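Notes for the talk: the mixed basket
Parent and carer evening, 20 minutes plus questions

Start with the number. The toy library has 3,928 items on the shelves and in the back cupboard. Last August we logged 141 of them as having no box, no set and no label. Those are the ones I want to talk about tonight.

Explain what a mixed basket is. One open wire basket, low enough for a small child to see over the rim. No theme. The point is different surfaces and weights in one spot — fuzzy, knitted, hard, crinkly.

Say where the idea came from. We tried the Clavico sorting trays first and the kids tipped them out. Then we tried the Irada tubs with lids, and the lids went missing by the second month.

Next two slides, leave them up for a minute each.
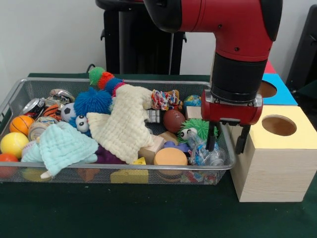
Balls, cans, cloths and a caterpillar, all in together.

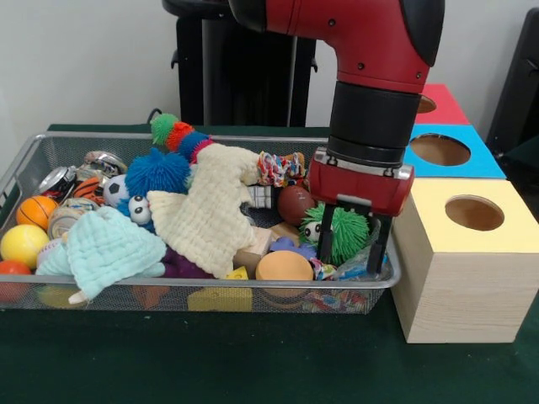
Ask the room what their own kids would go for first. Usually someone says the loudest thing. In our sessions it's mostly been cloth, and pulling it off whatever is under it.

Cost. The first round came to $400 for the whole program, baskets included. Balls were bought second-hand. Most of the fabric was donated, and it gets washed before it goes out.

Safety, go slowly here:
Empty cans — run a thumb around the opening and any crease. Sharp ones go in the recycling.
Plastic bags — take them out for any child under three, and stay beside older kids who have one.
Fuzzy toys — tug the eyes. If one moves, bin the toy.
Rope — check the knots and keep it short.

Packing up. Soft things on the bottom, balls last or they roll under the Stustus shelving. We have 70 baskets on loan at the moment and the return sheet is the same colour as the borrowing sheet, sorry, we're fixing that.

Mention the Baláž room is booked from 7:30, so questions have to finish by quarter past. Sign-up sheet is by the kettle.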